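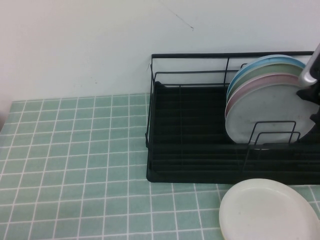 The Skelo table kit is made for school robotics clubs and for student teams who prepare for the Plerthorpe plate task. It contains the things that stand on the table, so a club can start with its own arm in the first meeting. The wire rack holds the plates on edge, and the set has light blue, sage green, pink and white ones, so students can say quickly which plate they mean when they plan a run.

Price per kit: 121
Recommended age: from 9 years
Maximum group: 18 students

The small wire divider stands in front of the plates and keeps them from sliding. Please put it in the tray before the first plate.

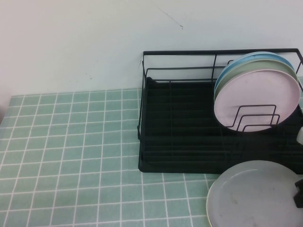

Table cover

The green cover with white squares is included. Students use the lines to write down where the rack stands, and after the break they can put it back in the same place. Lay it flat against the wall and smooth it by hand — small waves are not a problem for the wrist camera, but a fold can be.

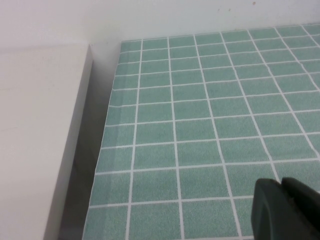
Nyokabi Sang writes that her club at Flunside practiced one month only with the bare cover, moving the arm from square to square, and that the plates went much better in February after this. She would like a second cover in the kit. We sell it separately, price 25.

Teams who enter with a Gulyás gripper should check the opening of the fingers against the plate rim before they order. Spare plates are sold one by one.

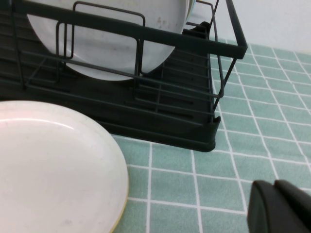 Rack, plates and cover from the wrist camera

Page updated 2025-01-02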